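Student Robotics Board > Team Builds > Two-arm task challenge, what we have so far

17 posts

gtesta_98
Joined in July

Posting this for our club because two people asked how the two-arm entry was going. We are a student club at Bandmont, second year doing robots, first year with two arms on one table. The challenge this term is called Wuna. Each team gets a list of small household tasks and has to collect demonstrations by driving the arms by hand, then train a policy on them and run it with hands off. You get scored on the hands-off part only.

We have 193 demonstrations saved so far. Most are on two tasks. One is the funnel and cup, the other is the linked rings. Everything else on the list we have touched once or twice and left alone.

Our main problem is timing between the left arm and the right arm. Ginevra Costa writes our training code and she thinks we have enough data and the issue is how we cut it up. I think the demonstrations themselves are uneven. Would like to hear from anyone who has done two-arm stuff.

mcaputo
What does uneven mean here? Different drivers, or the same driver on a bad day?

gtesta_98
Both. We have three regular drivers. Remo is fast and goes in with both arms at once. Rebecca Donati brings one arm in, stops, then brings the other. I am somewhere between and not consistent. The policy seems to have learned all three styles and picks one halfway through.

mcaputo
Then throw out two of the drivers. I'm serious. We did this at Predinico last year and our success rate went up the same week we cut the pile down to one person.

remo_z
I'm one of the drivers who would be thrown out, so take this how you like. I don't think that is the fix. If you train on one person you get one way of doing it, and the first time the cup is a hand's width off, it has nothing to fall back on. The organizers move things between runs. It's in the rules.

mcaputo
They move things a little. Not a hand's width.

remo_z
At the practice round they moved ours plenty.

gtesta_98
Picture of the funnel task, for anyone who hasn't seen the setup.

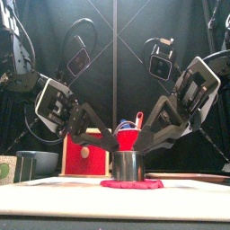

Timing is the whole task on this one. Either arm could do it alone, but the task sheet says both grippers have to have hold of the funnel before it counts. With the fingers of both grippers in around the funnel over that short steel cup, any pull from one side goes straight into the other. If the left is a half second early it pushes the funnel into the right hand and the spout climbs up the inside of the cup. Then the cup leans. We put the cloth pad under it in July and it slides less now, but it still leans.

bench_ferret
Are you running both wrist cameras into the same model or one each?

gtesta_98
Same model, both views plus the fixed one. Ginevra tried dropping the fixed one and it got worse.

g_costa
To be exact, it got worse on the funnel and stayed the same on the rings. On the rings the fixed view is too far away to tell you much. I would not drop it but I wouldn't say it's needed everywhere either.

About the cutting. Right now every demonstration starts when the driver presses the pedal and ends when they let go. Rebecca presses early and sits there. Remo presses when he is already moving. So the first part of each file is either nothing or half the job. I want to trim them all to the first real motion. Gualtiero wants to record new ones. I think we should trim first because it costs an evening and new data costs us two weeks.

bench_ferret
Trim first. Always trim first. Also look at where the pauses fall in the middle of the files. If a driver stops to think, the policy learns to stop, and sometimes it never starts again.

r_donati
That's me, I stop to think. On the rings especially. I can't see the gap well from where the driver's chair is and I have to check the screen.

halfduplex
Can you move the chair?

r_donati
We can't, the bench behind it is bolted down. I asked about a second screen.

mcaputo
Going back to the one-driver idea. Nobody is answering my point. You have 193 files and three styles. That is maybe sixty each if it's even. Sixty good ones in a single style beats a mix. Remo is right that you lose some cover when things move, but you can get that by having the one driver start from different spots on purpose.

remo_z
It isn't even. I did 98 of them. If you keep one driver you keep me and lose almost half, and then my way of going in with both arms is the only way. Gualtiero has already said he doesn't like my way.

gtesta_98
I said it was hard to copy. I didn't say I didn't like it.

g_costa
We can test this without arguing. Train once on Remo only, trimmed. Train once on everything, trimmed. Same number of steps, same start positions. I can have both by the end of next week if the lab machine is free.

bench_ferret
Do that. And post the numbers even if they are bad, most teams only post the good ones and it doesn't help the rest of us.

What is the ring task? I don't think it was on our list.

gtesta_98
You get a band and a bigger ring and have to end up with them linked, one arm on each. The wrist view is what the drivers mostly use.

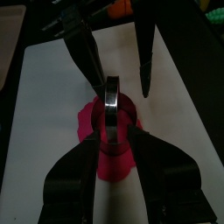 Ring task from a wrist camera, silver band standing through the red ring.

The lower fingers hold the red ring in this one. The difficulty for the model is that from this angle the band is just a thin strip. A small turn of the wrist changes how wide it looks by a lot, and I think the policy reads that as the band having moved.

halfduplex
The red one looks see-through. Does that bother the camera?

g_costa
Possibly. I haven't separated it out. We also have a solid colored ring from Ferri that came in the spare parts bag, same size, and I could run a few tries with each. It would be a fair check. The organizers don't say which ring you get on the day, so I would rather train on both anyway.

mcaputo
Your light is uneven too. The white table goes bluish on the left and warmer on the right. We had that and it cost us. The policy did fine on one side of the table and lost the part on the other.

gtesta_98
I hadn't noticed it until you said so. There is a window on one side of our room. We could cover it, but the event hall will have its own light and I don't know what kind.

mcaputo
Cover it for the test at least. Otherwise you are comparing Remo in the morning with everyone else in the afternoon.

remo_z
I do drive mostly in the morning, before 9.

g_costa
That is useful and I wish I had known it before. I'll sort the files by time of day as well.

halfduplex
Small thing on the timing. We slowed both arms to the same top speed for recording and left it there for the real run. It made our drivers complain but the files matched each other much better. You lose points for time, not many.

remo_z
How many points?

halfduplex
Depends on the task. For us it was less than what we lost by dropping things.

r_donati
I'd be happy with the slower speed. I think I would stop less if the arms weren't so quick to react.

remo_z
I would not be happy with it, but I'll try it for one session and see.

gtesta_98
OK. Plan as it stands:

Ginevra trims all the files to first motion and sorts them by driver and by time of day.
Two training runs, Remo only and everybody, same start positions.
Window covered for all testing.
Rebecca and Remo each do a session at the slow speed on the funnel, nothing else changed.
Ring tries with the red one and the Ferri one.

I'll leave the other tasks on the list alone until this is done.

mcaputo
I still say one driver. But it's a fair test and I'll accept what it says.

bench_ferret
Add one thing. Write down every failed run and how it failed, in words. We only kept a yes or no for each and later we couldn't tell a dropped part from a missed grab. Had to watch all the video again.

g_costa
We have a column for notes. It is mostly empty. I will start nagging people.

r_donati
The column is hidden on the driver's screen, you have to scroll right to find it. I can move it next to the yes/no box tonight.

g_costa
Please do.

halfduplex
Subscribed. We have the funnel on our list too and haven't started it. What size is your cup? Ours is a tall one and I'm wondering if I should ask for a swap.

gtesta_98
Ours is short. I'd ask. I'll measure it when I'm back in the lab and post it here with the first results.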